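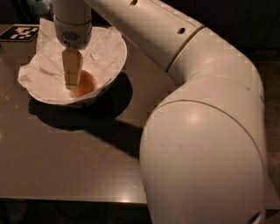
I read the whole of the new Molletix guidance on robots that handle food, all 22 pages of it, and I came away with the same feeling I get from hotel fire instructions. Somebody was told to produce a document and a document was produced.

Most of it is about the fingers. How hard they may press, what they may be made of, how often you wipe them down. Fine. The fingers touch the food, so start there. But the section on the rest of the arm is one paragraph long, and it says surfaces above the wrist should be kept "visibly clean." Visibly to whom? Under what light? A scuffed white casing in a dim room can look perfectly respectable until you turn on the overheads. I would like a rule that says when the lights go on and who is standing there when they do.

Then there is the liner question. If you put a paper napkin in a bowl and set a piece of fruit on it, the guidance treats the napkin as part of the bowl. I don't. Paper moves. It has folds, and a fold near a fingertip is one more thing to pinch. Xinyi Yu, who wrote to me after my last post on this, thinks I'm fussing, and that any decent grip check would catch a bit of paper. Maybe. The guidance doesn't ask for a grip check on lined bowls, so I can't see why anyone would run one.

My biggest complaint is the pass mark. To call a task "routine" you need 354 clean pickups in a row. I have looked for where that number comes from and found a footnote pointing to an earlier draft, which points to nothing. The Huria rules ask for 3,000, spread over 14 days, with different people setting out the food. That at least sounds like someone once watched a kitchen on a bad afternoon.

I did like two things. The stop button has to be within reach of the person loading the bowl, and the log has to record drops as well as successes. Both should have been in there years ago.

Qin is supposed to publish its own version in March. I'll read that one too, and I expect I'll be just as cranky. If you have a copy of the earlier Molletix draft, please send it to me. I still want to know about the 354.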